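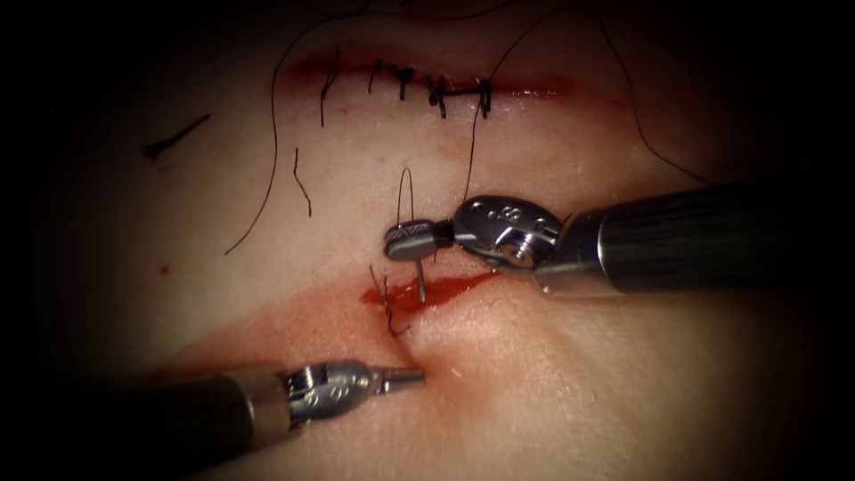
Nos recibe a las 7 de la mañana, café en mano, antes de que lleguen los del curso. Enseña sutura desde hace años y pide que no pongamos su nombre. «Pon el taller, que es lo que importa.» El taller es Gandavine, tercera planta, dos salas y un almacén que huele a cloro.

¿Por dónde se empieza? «Por el punto simple. Siempre.» Hilo negro, que se ve bien. Puntos sueltos, cada uno con su nudo, cabos cortos. «La gente quiere correr a la intradérmica porque queda bonita. Pues no.»

Le preguntamos por la distancia entre puntos. Se ríe. «El ojo. Primero con regla, luego el ojo.» Dice que lo difícil es repetir el mismo punto sin que se note el cansancio. Y el nudo, al lado de la herida, no encima. «Encima molesta, marca. Yo lo corrijo mil veces.»

La sangre. Aquí se pone seria. «Un campo limpio no enseña nada. En cuanto hay rojo, el borde se te pierde, y hay que aprender a buscarlo.» Seca, mira, vuelve a entrar. Perpendicular a la piel, giro de muñeca, sin empujar. Lo repite tres veces durante la charla, con la mano en el aire.

El último grupo, en enero, cerró 134 heridas. Lo lleva apuntado en una libreta de Wirnason, el proveedor. ¿Todas bien? «Qué va. Nudos flojos, cabos larguísimos, de todo. Se corta y se vuelve a hacer.»

Errores típicos, rápido, que ya suena el timbre: agarrar la aguja por la punta, apretar de más («el borde se aproxima, no se estrangula»), dejar los extremos para luego. «Los extremos también son herida, eh.»

Del manual Muñoz dice que está bien para los dibujos y poco mas. Prefiere que miren manos. Dos horas de práctica, pausa, otra vez.

Antes de irnos, qué le diría a alguien que empieza. Se lo piensa. «Que se siente bien. La silla, la altura de la mesa. Con los hombros arriba no hay quien cosa.» Y se va a abrir la puerta, que ya estan todos en el pasillo.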